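Hilum Handheld Grippers: Jaw Dropout Fault FAQ

Applies to the wired two-hand set, left and right units
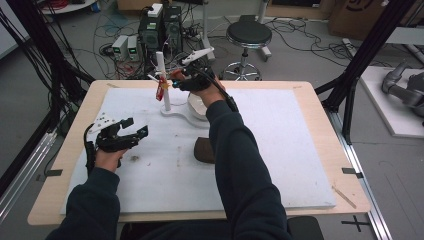

What is a jaw dropout?

A dropout is a short loss of the jaw position signal while the gripper is in use. The log keeps writing the last good value, so the jaws look stationary in the data when the operator is opening or closing them. When the signal comes back, the value jumps to the true position in one sample. The jaws themselves keep working the whole time, and the operator feels nothing unusual in the hand.

How was it found?

Rodel Yap was replaying sessions on the Stenberg arm in December. On one replay the arm reached the hanging tag, closed far too late and pushed the post over. The log for that session showed a flat jaw trace followed by a step. He then checked the remaining sessions from the same period. Of 593 sessions, 22 had at least one flat section followed by a step.

What causes it?

Strain on the cable where it enters the gripper body. When an arm is extended toward the back of the table, the cable is pulled against the forearm and the connector tilts in its socket. The signal pin loses contact before the power pin does, so the unit stays on and no error is raised.

The first explanation we worked with was electrical noise from the power supplies. Traian Stoica moved the supplies to a separate outlet and then to a separate circuit. The dropouts continued at the same rate. That explanation is closed.

Does it affect both hands?

It can. Most of the bad sessions involve the unit used for the far reach. The near unit has failed as well, in sessions where its cable was caught on the table edge.

Is there a hazard to the person holding the grippers?

Not from the dropout itself. The grippers have no motor, and the only force on the jaws comes from the operator's fingers. The hazard is on the replay side. An arm that runs a faulty log may close late, close in the wrong place, or make a fast jump when the step arrives. Keep people outside the floor rail during every replay, including replays of logs that have passed the check.

Why didn't the software catch it?

The logger on firmware 2 treats a missing value as no change. A held jaw and a lost signal are stored the same way. The range check passes because the held value is a valid one.

How do I check my existing logs?

Run the jaw check script over the session folder. It flags any stretch where the jaw value is identical for more than 100 samples while the wrist is moving. A real hand never holds the jaws that still, so even a firm grip shows some variation in the last digit. Look at each flagged stretch by eye before deleting anything. A gripper resting on a moving surface will also be flagged.

Can a faulty session be repaired?

We do not recommend it. Shiela Baluyot tried filling the gaps with a straight line between the last good value and the first value after the step. The result looked reasonable on a plot, but the closing moment was wrong in most cases. Mark the session as rejected and record it again.

What is the fix?

Fit the Buenaventura strain clip to each gripper and leave a loose loop of cable between the clip and the socket. Secure the rest of the cable at the forearm with the sleeve strap. With the arm fully extended, you should be able to move the loop with one finger. If the loop is tight, move the strap back toward the elbow.

Do not glue the connector. Two sets were returned glued and the sockets had to be replaced.

Will there be a firmware change?

Yes. The next release will write an empty value when the signal is missing and will sound a tone at the logger. It does not replace the clip.

Comments

Brayden Landry: Same fault on our set. The script flagged one session where the operator had put the gripper down on a cart, so the note about checking by eye is correct.

Kristine Sison: Does the clip fit the older body with the narrow socket?

Traian Stoica: It fits. Use the shorter screw or it will touch the board.

Related items

Replay speed limits for the Stenberg arm
Cable routing for seated operators
Anthorpe logger: reading the status tones
Rejected sessions: naming and storage

Contact Hilum support | Copyright Hilum | Back to top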